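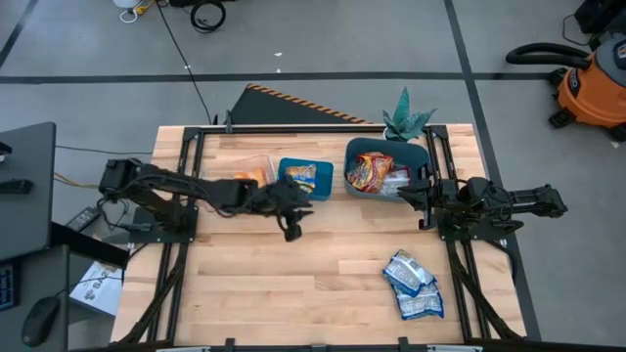 Olá! Eu sou o Anas Aoun e estou à procura de uma pessoa para a receção da Dranalora, a casa de hóspedes que abri há nove anos e que continua a ser a minha maior alegria (e a razão de eu dormir tão pouco em agosto). Temos 18 quartos, uma sala de pequenos-almoços virada para o pátio e um elevador velhinho com muita personalidade. Se gostas de receber pessoas e não te assustas com um telefone a tocar enquanto alguém pergunta onde se estaciona, lê até ao fim!

## O que vais fazer

Um pouco de tudo, aviso já. A receção é o coração da casa e quem lá está acaba por saber mais do que eu. No dia a dia conto contigo para:

- fazer check-ins e check-outs, em português e em inglês
- responder aos e-mails e às mensagens dos hóspedes, de preferência no próprio dia
- manter as reservas em ordem no Flamden, o programa que usamos (se nunca o viste, ensino eu, aprende-se numa tarde)
- combinar com a equipa dos andares quais os quartos a preparar primeiro
- dar dicas a sério sobre a cidade: onde se come bem, que elétrico apanhar, que miradouro vale a subida
- repor o cesto de snacks do balcão e apontar o que sai

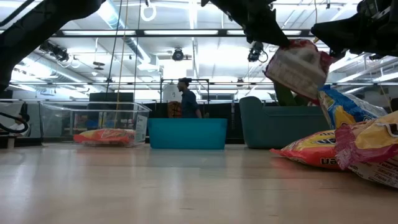 ## Horários e condições

O lugar é a tempo inteiro, em turnos rotativos de manhã e de tarde. As noites estão entregues a um colega que já cá está desde o início e que não troca aquilo por nada. Trabalhamos quatro pessoas na receção, contando comigo, e a escala sai com um mês de antecedência. Trocas entre colegas são bem-vindas, desde que me digam – já tive duas pessoas ao balcão e nenhuma no turno seguinte, e não quero repetir.

Contrato de um ano, com vontade de renovar. O salário é acima da tabela do setor e digo-te o valor logo na primeira conversa, não gosto de fazer mistério com isso. Há também:

- refeição incluída em cada turno (a cozinha é pequena mas capricha)
- dois dias de folga seguidos
- aulas de inglês ou francês pagas pela casa, se quiseres
- desconto no Yimyam, o café do outro lado da rua
- noites a preço de amigo na Wustudska, uma pensão de montanha com quem temos uma parceria antiga

O uniforme é simples: camisa nossa, calças e sapatos teus, confortáveis por favor. Passa-se muito tempo de pé.

## Quem procuro

Experiência em hotelaria ajuda, mas já contratei gente que vinha de livrarias, de call centers e até de uma florista, e correu lindamente. O que me faz mesmo falta é alguém com calma, boa memória para nomes e português e inglês fluentes. Espanhol ou francês são um bónus. Também preciso de uma pessoa que escreva bem, porque uma boa parte do trabalho passa pelo teclado e eu sou chato com vírgulas.

Convém saberes que em época alta isto anda depressa. Só em setembro registámos 469 chegadas, e houve manhãs em que a fila das malas ia até à porta. Em janeiro é o contrário, há tempo para arrumar gavetas, rever os textos do site e pôr a conversa em dia com os hóspedes que ficam semanas.

Não peço fotografia nem idade. Se tens alguma necessidade de adaptação no posto de trabalho, diz-me e vemos juntos o que se pode fazer; o balcão tem uma parte rebaixada e a entrada é de nível com a rua.

## Como te candidatas

Manda-me o currículo e umas linhas tuas (meia página chega, a sério) até 10 de novembro de 2022. Conta-me uma vez em que foste muito bem recebido nalgum sítio, hotel ou não, e o que fez a diferença. Podes deixar tudo em envelope na receção ou responder diretamente por este anúncio.

Respondo a toda a gente, mesmo quando é não. Quem passar à fase seguinte vem cá conversar comigo e depois faz meio turno acompanhado, pago, para ver se gosta da casa – e nós de ti. A entrada ao serviço é logo que possas, e se tiveres de dar aviso prévio noutro lado eu espero.

Dúvidas sobre horários ou sobre o contrato? Escreve antes de te candidatares, sem cerimónia.
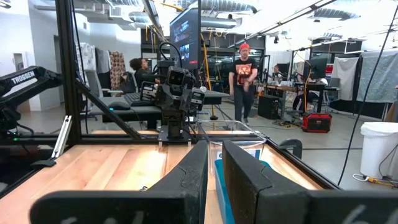
*Caixa de plástico transparente sobre a mesa de madeira clara.*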